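Print this page | E-mail this page

The Floor as Storage: A Small Study of One Living Room
Erlinda Mangubat
Home Interiors 431, Wongsuwan College
December 6, 2014

Background

The assignment was to pick a room, find one thing wrong with it, and propose a fix that a tenant could carry out without calling a contractor. Most of the class went for lighting. I went for the floor, which in my aunt's apartment on Witby Street has a full-time job as a shelf.

The living room is nice. I want that on record before the rest of this report. The floor is gray marble, polished, and the furniture on it is light and low. Visitors comment on the marble. Then they look down to see where they are putting their feet, and the comments stop.

My question was simple. How do the wires, the small tables and the seating get in each other's way, and can they be arranged so that a person crosses the room in a straight line?

Method

I drew the room on graph paper at the start of the project and again two weeks in, to see what had migrated. Each evening I marked where the power strip was, what was plugged into it, and which piece of furniture had been shoved aside to reach it. I also asked everyone in the household to walk from the hallway to the window carrying a full glass of water. My uncle refused on the grounds that he already knew how to walk. His results are not included.

Our instructor gave us an imaginary budget of $2000 and asked us to justify anything we spent. I mention this now so that it is clear I could have bought a very good rug.

What I found

The power strip has no home. It lives wherever the last person with a low battery sat down. Since the only convenient wall outlet is behind the bookcase, the cord comes out 44 inches before it is any use to anybody, and after that it wanders.

The furniture follows the strip. People pull the bench over to be near the power, then the side table over to be near the bench, and by the end of the evening the middle of the room is occupied and the walls have nothing against them. In the morning my aunt puts it all back. She describes this as exercise.

White cords are worse than black ones on this floor, which I did not expect. Marble has veins running through it already, and when the light comes in low the shine puts down pale stripes of its own. Both of my near falls were on white cords. A black cord is ugly but at least it introduces itself.

Small objects end up on the side table because it is the only flat surface that travels. Remote controls, keys, a bowl that once had nuts in it. The lower shelf is usually forgotten. Two people told me they had never noticed there was one.

What I tried

First I taped the cords down along the wall using Anuvar floor tape, which held for three days and then let go of the marble all at once. Next I tried running the strip behind the sofa. This made a beautiful clear floor and a household in which no one could charge a phone without lying on their stomach. It was reversed by popular vote.

The third arrangement used a flat cord cover and a fixed spot for the strip, beside the bench and under the edge of the seat. The bench stays put because the power does. This one is still in place as I write, although my cousin has been seen looking at it.

Problems with the study

Two weeks is short. Everyone knew I was watching, and my aunt cleaned before each of my visits until I asked her to stop, after which she cleaned slightly less. I also never settled on a fair way to record a cord that moved and was moved back. For the Trarkance worksheet I entered these as "unchanged," which flatters us.

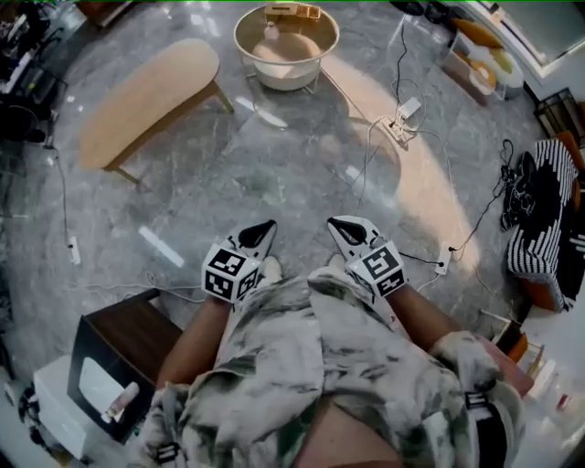 My recommendation is to fix the power in one place and let the furniture gather there, instead of fixing the furniture and hoping. A cord cover costs very little of the $2000, and I would hand back the rest. Any plan has to allow for what the floor looks like in ordinary use, with the white power strip out in the open, a plug adapter sitting on top of it, and thin cables heading off across the marble. The long oval bench is at an angle, and the round side table has a small wooden box up top. The lower shelf of that table deserves more work than it gets. If I continue this next term I would like to start there, and also get my uncle to carry the glass of water.

Contact: Home Interiors Program Office, Wongsuwan College | Copyright 2014 | Back to top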